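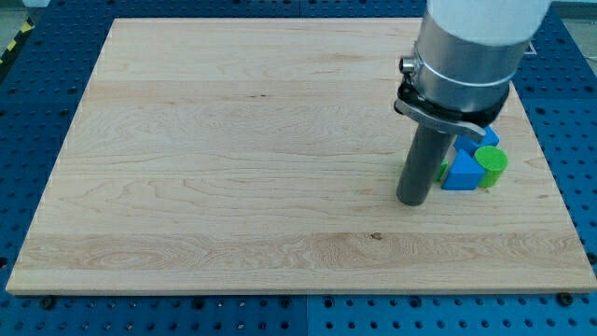
Unit 4. Wood and Moisture

Reading for this unit: course packet, chapter 4, and the short article by Radoslava Ondrejka on drying hardwoods. Bring a calculator to lab.

4.1 Where the water is

Water sits in wood in two places. Free water fills the hollow centers of the cells. Bound water is held inside the cell walls. When a log dries, the free water leaves first. The size of the wood hardly changes during this stage, though the weight drops a lot.

The point where the free water is gone and the walls are still full is called the fiber saturation point. For most species it falls between 25 and 30 percent moisture content. Shrinking starts below this point.

4.2 Moisture content

MC = (wet weight – oven-dry weight) / oven-dry weight x 100

Note that we divide by the dry weight. A very green sample can come out above 100 percent, and students often think they have made a mistake when this happens.

Worked problem: a sample weighs 1,096 grams when cut and 700 grams after the oven. The water lost is 396 grams. 396 / 700 = 0.566, so the moisture content is 56.6 percent.

4.3 Direction of movement

Wood moves by different amounts in three directions.

Tangential (along the growth rings): the most
Radial (across the rings, from pith to bark): a little over half of that in many species
Longitudinal (along the grain): close to zero, ignored in most work

A flat-sawn board has its wide face close to tangential, so it changes more in width than a quarter-sawn board of the same species. It is also more likely to cup. The wavy loops and ovals on a flat-sawn face come from the saw passing through the rings at a low angle.

4.4 Glued panels

A panel made of planks glued edge to edge still moves across its full width. Gluing does not cancel the movement – it adds up plank by plank. Fasten a solid top with slotted holes or clips so that it can slide.

Problems, due at the start of Unit 5

1. A sample weighs 840 grams wet and 700 grams oven-dry. Find the MC.
2. A board at 20 percent MC has an oven-dry weight of 3,000 grams. What does it weigh now?
3. Explain why a breadboard end should not be glued along its whole length.

Hand in problems to Nima Golestani, Pavville shop office, before 4 p.m.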